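Nestville Neighbors > Home & Garden > Painting a rental before move-out

gravyboat241
Lease is up in November. I painted the living room dark green, with permission, "provided it goes back to white." Landlord now says one coat will do. I have doubts. How many coats, and do I need primer?

Orestis Margaritis
Primer, then two coats. Your landlord has never held a roller.

plumb_bob
Disagree. Skip the primer, buy the expensive white, do three coats. I've done 4 apartments this way.

Orestis Margaritis
So you did an extra coat of the expensive stuff in 4 apartments to avoid buying a can of the cheap stuff. Got it.

plumb_bob
I sleep fine.

Vega Olmedo
Tinted gray primer if it's really dark. Also ask which white. I went back to "white" on Fukdale Street and was billed $241 for it being the wrong one. It was a hallway.
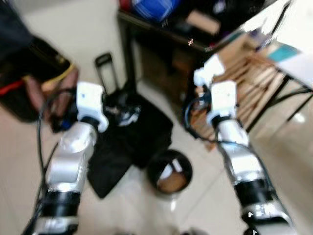 both arms going, everything a blur

gravyboat241
There's more than one white?

Vega Olmedo
Oh, sweetheart.

Orestis Margaritis
Take a chip off the inside of a closet and have it matched. Kalogeropoulos on the corner does it while you wait, and you will wait.

tuesdaysoup
Or leave it green and eat the deposit. I priced my weekend and came out ahead.

plumb_bob
What do you charge yourself?

tuesdaysoup
More than my boss does.

gravyboat241
Update: found 5 old cans in the basement, all labeled "white, living rm," no two the same. Landlord says use whichever. Getting that in writing, then primer.

plumb_bob
Three coats. Last offer.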